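Driltance Foundation Small Premises Program
Progress report, second reporting period
Project: Moisture and surface finish trials for short-lease interiors
Grantee: Dotano Interiors Workshop, Cleltberg
Prepared by: Saron Demissie, project lead

Summary of the period

Work continued on the two funded tasks: the removable wallcovering trial and the moisture survey of the ground floor units. The wallcovering trial is on schedule. The moisture survey is four weeks behind the plan submitted with the application, owing to delayed access to the units on the north side of the Kazmi building. Spending is within the approved budget for both tasks. One change to the work plan is requested under Variations.

Background

The grant supports testing of low-cost wall finishes that tenants on short leases can put up and take down without damage to the plaster. Most units in the program area are let for under three years. Landlords commonly retain part of the deposit for wall repair, and tenants commonly leave walls bare to avoid the charge. The project compares printed papers, woven covers and paint over lining paper on three substrates: skimmed plaster, painted drywall and sealed board.

Task 1: Removable wallcovering trial

A total of 193 test panels were hung by the end of the period. The remaining panels in the plan are cut and primed and will be hung in August. Each panel is marked on the back with its substrate, adhesive and hanging time. Panels stay up for a minimum of six weeks before the first peel test.

Peel tests were carried out on the first batch. The starch paste released cleanly from painted drywall when the paper was soaked for ten minutes. On skimmed plaster the same paste left a thin residue that needed a second wash. The pressure-sensitive backing released from sealed board without soaking, but lifted the top coat of paint on several drywall panels where the paint had been applied over an unsanded gloss. We now record the sanding state of the old paint before hanging.

Seams were the main source of defects. Butt joints opened on panels hung in the rear workshop, where the heating runs only from 7 a.m. to noon. The gap was largest on the heavier papers. Overlapped joints stayed closed but are visible in side light, and two of the tenants consulted said they would not accept them in a customer area. A cut-through joint, made by overlapping both sheets and trimming through them together, gave the best result and adds a few minutes per joint.

Pattern matching was assessed separately. Small repeats such as dots hide a mismatch well. Printed borders and straight horizontal motifs do not, and they show any error in level at the corners. Internal corners should be hung in two pieces, with a narrow return onto the second wall and a fresh plumb line for the next sheet. Children's prints remain the style most requested by the tenants who run play spaces and small shops, and they combine both kinds of pattern: a spotted ground with a picket fence at the bottom and an awning stripe at the top.

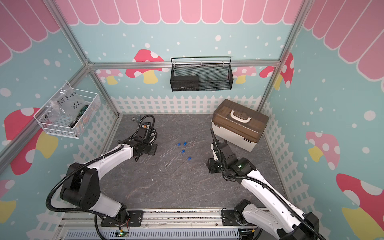

Task 2: Moisture survey

The survey plan calls for readings at three heights on every external wall, repeated once in the heating season and once outside it. At the close of the period 344 readings had been entered in the log. Readings from the south units are complete for the first round. Readings from the north units could not begin until the building manager had issued keys, and are now in progress.

Results so far show higher values at the lowest height in units with solid floors and no skirting vent. Values at the two upper heights are within the range in which all of the trial adhesives are rated for use. In one south unit a high value at mid height was traced to a leaking downpipe outside. The pipe has been repaired by the landlord and the wall will be read again after it has had time to dry. That unit is excluded from the adhesive comparison until then.

The pin meter was checked against the reference block at the start of each survey session. One set of readings was discarded after the check showed a drift beyond tolerance. The cause was a worn pin, which has been replaced.

Budget

The materials line had $3,000 allocated for the period and is fully committed. Lining paper cost more than quoted; the difference was met by buying the woven covers as end rolls. Labor is under budget because of the delay to the north units, and the unspent amount will be needed when that work is carried out. No equipment was purchased other than replacement meter pins.

Variations

We request approval to move the heating-season readings for the north units into the next reporting period. The change has no effect on the total cost. The final report would be delivered on the original date, with the adhesive comparison for the north units supplied as an annex.

Work planned for the next period

Hang the remaining test panels and begin the second batch of peel tests.
Complete the first round of readings in the north units.
Reread the repaired wall in the south unit.
Draft the hanging and removal guide for tenants, including the section on cut-through joints and internal corners.
Send the draft guide to the Foundation for comment before it is laid out for print.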